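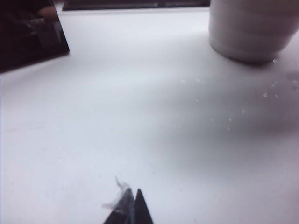
Gesteck 室内植物养护笔记数据集

版本：2
最后修改：2024-01-08
语言：中文（原文有一部分为德文和葡萄牙文，已翻译）
许可：文字部分可以自由使用和修改，请注明出处

一、简介

Gesteck 是一个小型的文字数据集，内容是普通人在家里照顾盆栽植物时写下的笔记。笔记里有浇水、换盆、施肥、虫害、叶子变黄、搬家以后植物的反应等等。全部笔记共有 513 条，经过整理以后放进主文件的有 443 条，其余的放在附加文件里，原因在第四节说明。

我开始做这个数据集的时候，目的很简单。我想知道人们怎样用自己的话描述一株植物的状态。园艺书里的说法比较整齐，例如“土壤表面干燥后浇透”，但是人们在家里写的是“摸上去有点干，先不管它”或者“昨天忘了，今天补上”。这两种语言的差别很大，如果想做一个搜索工具，让用户用平常的话找到养护建议，就需要平常的话作为材料。

中文不是我的母语。字段说明和这份文档是我直接用中文写的，译文经过中文读者检查，文档本身只检查过一次。如果您发现不自然或者意思不清楚的句子，请告诉我，我会很感谢。

二、来源

笔记来自三个地方。

第一个是 Nadesitz 的植物交换小组。小组成员每次交换植物时会附上一张纸，写明这株植物以前怎样照顾。这些纸由我抄写成电子文本，抄写时保留了错别字，另外给出改正后的文本。

第二个是 Falcão 花店的顾客留言本。留言本放在店里的桌子上，顾客可以写问题，店员在下面回答。我只采用了顾客写的部分，店员的回答没有收入，因为店员希望他们的回答不被公开。

第三个是自愿提交的个人日记。提交的人通过一张表格发来文字，并且同意公开。这一部分的文字最长，有的日记一条就有好几段，也谈到天气和家里的事情。与植物无关的内容我没有删除，只在字段 off_topic 里标明。

三、文件和字段

数据包里有下面的文件：

notes_main.csv　　主文件，建议大多数用户只使用它
notes_extra.csv　　附加文件，质量不一致的笔记
names.csv　　植物名称对照表，共 37 个名称
guide.txt　　标注说明的完整版本
changes.txt　　修改记录

主文件的字段如下：

id：笔记的编号。编号不连续，这是正常的，请不要用编号来计算数量。
source：来源，取值为 swap（交换小组）、shop（花店）或 diary（日记）。
text_raw：原始文本，或者未经修改的译文。
text_clean：改正错别字并统一标点后的文本。
plant：植物名称，必须出现在 names.csv 里。如果写笔记的人没有说明是什么植物，填 unknown。
action：笔记中提到的动作，例如浇水、修剪、换盆。可以有多个，用分号隔开。
state：对植物状态的描述，见第五节。
season：季节。只有写笔记的人自己提到时才填写，我没有根据别的信息推测。
off_topic：如果有较多与植物无关的内容，填 1，否则填 0。

文件使用 UTF-8 编码，字段之间用逗号分隔，文本字段带双引号。有些日记里有换行，所以请使用正式的 CSV 读取程序，不要按行切开文件。第一版有几位用户遇到了这个问题，他们读出来的条数比实际多。 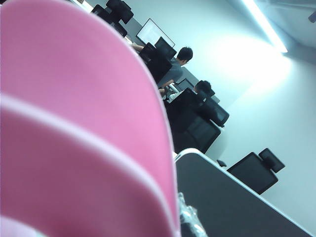

转换工具 Culo 可以把主文件变成每行一条记录的 JSON 文件。它是我为了这个数据集写的小程序，放在 tools 文件夹里，运行时只需要给出输入文件和输出文件的名字。Culo 不会修改文本内容，但是会把空的字段去掉。如果您的程序要求每条记录都有全部字段，请在运行时加上参数 keep-empty。

四、整理的过程

整理分为三步。第一步是去除重复。交换小组里有人喜欢把同一张纸抄很多遍，送给不同的人，所以有些文本几乎完全一样，只有日期或者一两个字不同。对于这种情况，主文件只保留最早的一条，其他的移到附加文件。

第二步是去除个人信息。姓名、地址、电话都换成了统一的符号。宠物的名字没有替换，我考虑了很久，最后认为它们不会给人带来麻烦，而且有时对理解句子是必要的，比如“咪咪又把叶子咬了”。

第三步是检查译文。德文和葡萄牙文的笔记由我先翻译，再由一位以中文为母语的读者修改。如果我们两个人对一句话的理解不同，并且没有办法从上下文判断，这条笔记也会移到附加文件。这样的例子大多和浇水的量有关。葡萄牙文里有人写“um pouquinho”，可以是一勺，也可以是半杯，翻译成“一点点”以后读者常常觉得是很少很少的水。

附加文件里的笔记并不是不好的笔记。如果您研究的是重复、抄写错误或者翻译问题，它们可能比主文件更有用。

五、状态标注的规则

字段 state 是最难标注的部分，所以单独说明。标注的时候只看文字，不看照片，标注者也不应该用自己的园艺知识去补充。如果笔记说“叶子黄了”，就标“变黄”，即使标注者觉得这个品种本来就是这样。

常用的取值有：正常、变黄、发软、干枯、掉叶、长新叶、有虫、颜色不均、不清楚。

“发软”和“下垂”在第一版里是两个取值，第二版合并为“发软”。合并的理由是写笔记的人使用这两个词时没有稳定的区别，同一个人在前后两天的日记里会用不同的词讲同一株植物。

“长新叶”只用于已经看到新叶的情况。“好像要长了”应该标“不清楚”。这条规则看起来有一点严格，但是在日记里，很多人对新叶抱有很大的希望，连续几个星期都写“好像要长了”。
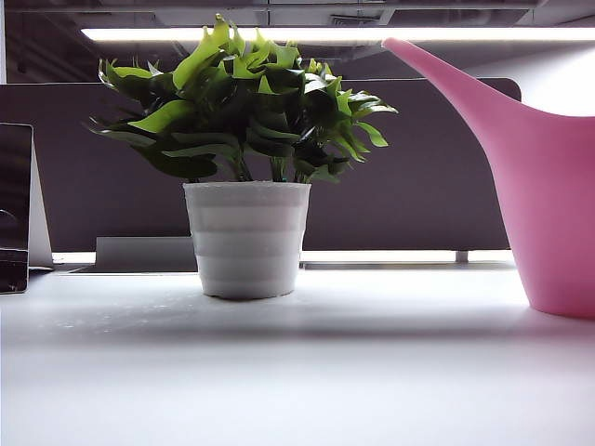
颜色方面的描述最容易引起分歧，标注说明 guide.txt 用了最长的一节来讨论它。中文里的“黄”范围很宽，从柠檬的颜色到枯草的颜色都可以叫黄，而“发黄”又常常暗示植物不健康。有些盆栽上面的叶子是明亮的黄绿色，里面阴暗处的叶子是深绿色，就像照片里白色花盆中的这一株，写笔记的人可能说“上面黄、下面绿”。按照规则，这样的句子标为“颜色不均”，不标“变黄”。只有当文字里出现变化的意思，例如“开始”“越来越”“以前是绿的”，才使用“变黄”。如果两种意思都有可能，两个值都可以填，中间用分号隔开。

标注者之间不同意的时候，我们先各自写下理由，然后再讨论。讨论以后仍然不同意的，填“不清楚”，并在 changes.txt 里留下一行说明。

六、植物名称

names.csv 里每一行是一个植物名称，后面给出中文常用名、德文名、葡萄牙文名和学名（如果能够确定的话）。学名这一列有不少空格。很多人只用俗名，而一个俗名在不同的地方指不同的植物。例如“万年青”这个词，在不同的笔记里至少有三种用法，我没有办法只凭文字决定是哪一种，所以学名留空，中文名保留原样。

有人给植物起了自己的名字，像“小胖”或者“老先生”。这些名字没有放进对照表，在主文件里 plant 填 unknown，除非同一条笔记里另外提到了品种。

七、适合和不适合的用途

适合的用途：研究日常语言中对植物的描述；测试中文文本搜索；练习标注和一致性检查；语言课上的阅读材料。我自己在学习中文量词时也用过这些笔记，“一盆”“一株”“一棵”的用法很丰富。

不适合的用途：请不要把笔记当作养护建议。写笔记的人不一定做得对，有一些做法对植物有害，例如每天浇水，或者用牛奶擦叶子以后不再用清水擦。数据集没有判断做法是否正确，也没有记录植物后来怎么样了。

数据量比较小，不建议单独用来训练大的模型。来源也不平衡，交换小组的笔记最多，写法互相影响，有几句固定的话反复出现，例如“不要太爱它”，意思是不要浇太多水。

八、已知的问题

标点：旧的抄写文本里逗号和顿号混用，text_clean 里改了大部分，可能还有遗漏。

季节：花店留言本没有日期，所以 shop 来源的 season 几乎都是空的。

单位：有人写“杯”，有人写“勺”，也有人写“毫升”。没有换算，因为杯子的大小不知道。

繁体字：有少数日记用繁体字写成，text_raw 保留繁体，text_clean 转为简体。转换是自动进行的，“乾”字曾经出错，已经手工修改。

九、与第一版的不同

增加了 off_topic 字段。
合并了“发软”和“下垂”。
修正了 names.csv 里重复的名称。
text_clean 中的引号统一为中文引号。
Culo 增加了 keep-empty 参数。

下一次修改计划在三月，主要是补充葡萄牙文的日记和检查学名。如果您想提交自己的笔记，请使用数据包里的 form.txt，填好后发给维护者。笔记长短都可以，只有一句话也可以。请写明是否同意公开，没有写明的笔记我们不能收入。

十、引用方式

请写：Gesteck 室内植物养护笔记数据集，版本 2。如果只使用了名称对照表，请写明文件名 names.csv。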